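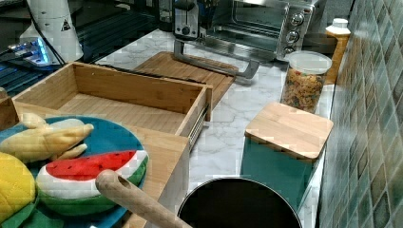

7 min read

Ticket: Shipping quotes at checkout are insane
Status: Resolved (with leftovers)
Product: Sitport storefront, Nataleo feed connector
Opened by: Berenice Figueroa
Worked by: Yolotzin Meléndez

Original report

A customer in Zavala put one cutting board in her cart and was offered freight. Freight as in pallet, liftgate, and a phone number to call so somebody could arrange a dock appointment. She does not have a dock. She wrote us a very polite email asking if the board was "the small one."

Then I tried it myself with a drawer organizer and got the same thing. A teapot was fine. A set of measuring spoons was fine. Nothing was changed on our side (I know everybody says that). Please advise, and please advise before the September sale, which is already in the newsletter.

Berenice

9:14 a.m. Yolotzin

Confirmed. Same board, same ZIP, freight only. No parcel options at all. Switched the test cart to our own ZIP in Havthorpe, where the customer could walk over and carry the board home under one arm. Still freight.

9:31 a.m. Yolotzin

Cleared the rate cache, because the help article says to clear the rate cache. The help article always says to clear the rate cache. I believe if you reported a fire it would say to clear the rate cache. No change.

9:50 a.m. Yolotzin

Turned off the freight carrier in shipping settings to see what would happen. Checkout now says "We do not ship to your area," for every area. Turned it back on. If anybody tried to order during those few minutes, we are sorry, and we do ship to your area.

So the cart isn't choosing freight because freight is on. It's choosing freight because it thinks the package is too big for anything else. That points at the product record and away from the carrier.

10:20 a.m. Yolotzin

Weights look fine. The weights were my whole theory. I had a speech ready about ounces and pounds.

10:42 a.m. Yolotzin

Found it, or found where it lives. Looked at the package dimensions, which are collapsed by default under a little arrow labeled More. The board's depth is a five-digit number. In inches. The board is, per our own records, longer than Zavala is wide. Freight was honestly a generous offer.

Asking Sitport support whether their importer can do this on its own.

11:05 a.m. Sitport support (automated)

Thank you for reaching out! It sounds like you are having trouble with SHIPPING. Have you tried clearing your rate cache?

11:06 a.m. Yolotzin

I have.

11:40 a.m. Yolotzin

Exported the full catalog and sorted by depth. We carry 3,803 products and 578 of them are the size of a county. They all came in through the Nataleo feed. They are nearly all kitchen and storage: boards, trays, drawer inserts, bread boxes. The ceramics come from the same feed and they're fine, and so is everything we typed in by hand, including the items typed in by me, which I'd like noted.
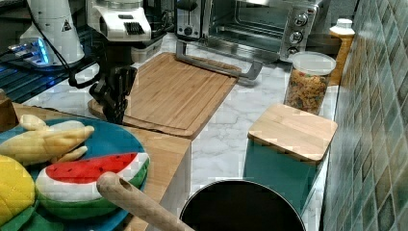

Marble counter with the bamboo cutting board set diagonally.

12:15 p.m. Yolotzin

Called Xóchitl Quezada at Nataleo. She pulled their outgoing file while I was on the phone and read me the row for the board. Their depth and thickness travel together in one column, separated by a slash, so the board says 10/2. Ten inches deep, two inches thick in the box. That is a strange way to store two numbers but it's in their spec, it has been in their spec for years, and our connector knows how to split it.

So it leaves Nataleo as 10/2 and arrives at Sitport as a five-digit number. Somewhere in the middle somebody is doing math.

12:50 p.m. Yolotzin

Ate lunch. Realized at lunch that 10/2 is a day in October.

1:10 p.m. Yolotzin

For anybody who has been spared this: type 10/2 into a spreadsheet and the spreadsheet decides you meant a date. It won't ask. It shows you something with October in it, and underneath it stores a day number, counted up from some distant starting point. Save the file, change the column format to "number" so it looks tidy, and there's your five-digit depth. The board wasn't measured in inches. It was measured in days since a very long time ago.

The ceramics escaped because their boxes are deeper than any calendar can handle. There's no thirteenth month, so the spreadsheet shrugged and left them alone as text. Short, flat things got turned into dates, and we sell a lot of short, flat things.

What I can't explain is the spreadsheet. The feed is supposed to go straight from Nataleo to Sitport with no humans involved. Who is opening it?

1:25 p.m. Berenice

It might be me.

1:26 p.m. Berenice

The feed came in with the product names in all caps and it looked like we were yelling at people. So I've been downloading it, fixing the names, and uploading it again. I did the first batch in the spring. I did the rest last week. One column was showing months so I set it to number. I thought I was helping.

1:30 p.m. Yolotzin

You were helping. The names look great.

It also explains why nobody saw it sooner. The spring batch was all ceramics.

2:00 p.m. Yolotzin

Options, in the order I thought of them:

Re-pull the clean feed and overwrite everything. Fixes the depths, puts the names back in caps, undoes a lot of Berenice's evenings.

Convert the day numbers back into month and day, then back into depth and thickness. This works on paper. It scares me a little. The spreadsheet also picks a year for you, and anything saved with a different regional setting would come back with depth and thickness swapped.

Re-pull the feed but only map two columns, the item number and the combined dimension field. Leave names, descriptions, and photos alone.

Going with the last one. Sitport calls this a "partial merge" and hides it behind a checkbox whose label is "Advanced (not recommended)."

2:35 p.m. Yolotzin

Ran it on a small test group first. Depths are back to normal. Names are still in sentence case. One drawer insert lost its photos, and I don't know why, so I put them back by hand and am choosing not to have feelings about it.

3:10 p.m. Yolotzin

Ran it on everything. The progress bar went to the end, then back to the middle, then said Done. Re-exported and sorted by depth again. The largest thing we sell is now a bread box, which is how it should be.

3:25 p.m. Yolotzin

Test cart to Zavala: parcel, ground, a normal human price. Test cart to Havthorpe: same. Berenice is writing back to the customer to say that yes, it was the small one.

Cause, for the record

Opening the feed in a spreadsheet turned slash-separated dimensions into dates. Formatting the column as a number turned the dates into day counts. Sitport accepted a depth that would reach the next town because it has no upper limit on that field. I've filed a request for an upper limit. The request form suggested an article on the rate cache.

What to do if you have to edit the feed by hand

Don't double-click the file. Start with a blank sheet and use the import option, and when it shows you the columns, set the dimension column to Text before you click Finish. If you see the name of a month anywhere in a column about box sizes, close without saving and start over. Setting it to Text afterward does nothing useful, the damage is already in there.

Better still, leave the file alone and fix the capital letters with a name rule in the connector settings (Connector, Field rules, Title, Sentence case). I found that rule while looking for something else. I have not yet told Berenice how long it's been there.

Still open

Orders placed between last week's upload and today. Most people seem to have looked at the freight price and left, which I can't blame them for, but I want to be sure no one paid it. Jaqueline Nava is going through the order list.

Item numbers with leading zeros. I haven't looked. If the spreadsheet ate those too, that's a new ticket and I'd like a day off first.

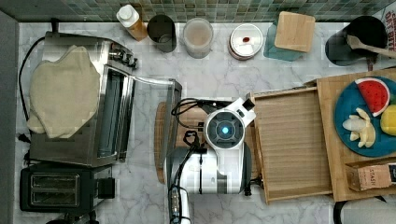 Ruba Saab: We hit the same thing with a different supplier, only ours were fractions. Everything listed as 3/4 inch became a day in March. Check your saved carts too, because Sitport stores the quote with the cart and doesn't redo it until the customer changes something. We fixed the products and people kept seeing freight for days afterward. There's a button to expire old quotes under Checkout, at the very bottom. It is not the rate cache. I asked.

4:40 p.m. Yolotzin

Thank you. Pressed the button. It asked me if I was sure, and by this point in the afternoon I wasn't, but I pressed it. Saved carts are now quoting parcel.

4:55 p.m. Jaqueline

One person paid the freight. Refunding the difference now. He bought a tray, and in the delivery notes he wrote that he'd have the neighbors move their cars.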